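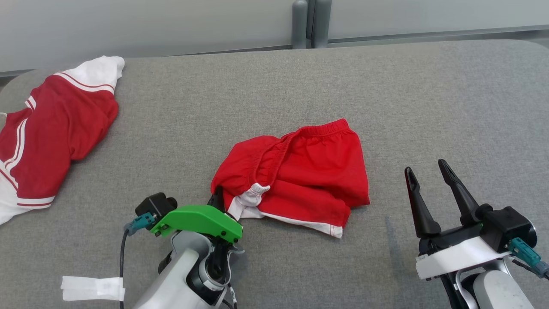

**How long does the Oravec wool wash keep once the bottle is open?**

Two years, if you screw the cap down and store it somewhere out of the sun. An unopened bottle lasts longer than that, though we'd rather you used it than saved it!

## Oravec Wool & Knit Wash, by Natitz

We started making Oravec for our own sweaters, the heavy kind that come out of the cedar chest in November and go back in smelling of woodsmoke and soup. Most of what we tried was either too strong (hello, felted cardigan) or so heavily perfumed that you could smell it on the bus. So this one is mild, it rinses out in one go, and the scent is a little lavender that's mostly gone by the time the wool has dried.

**To use:** fill a basin with cool water, add one capful, and press the knit under gently. Leave it for 7 minutes, longer for a thick sweater, then rinse and squeeze — please don't wring. Roll it in a towel and dry it flat. We're fond of the Larnico mesh rack for this, and it folds up small enough to slide behind a door.

It's fine for alpaca and mohair too, and for hand-knit socks, which people do write to us about more than anything else. We don't suggest it for leather trim or for anything marked dry clean only.

- Item no. 681
- Makes 62 basins to the bottle
- Scents: lavender, or plain
- Cap doubles as the measure

The plain version has no scent added at all and costs the same. If you've bought from us before, you may remember the old cork stopper — lovely to look at, but it leaked in the mail, and we've gone over to a screw cap for good.

Refills come in the Sirer pouch, which holds enough to fill your bottle twice and fits through most mail slots.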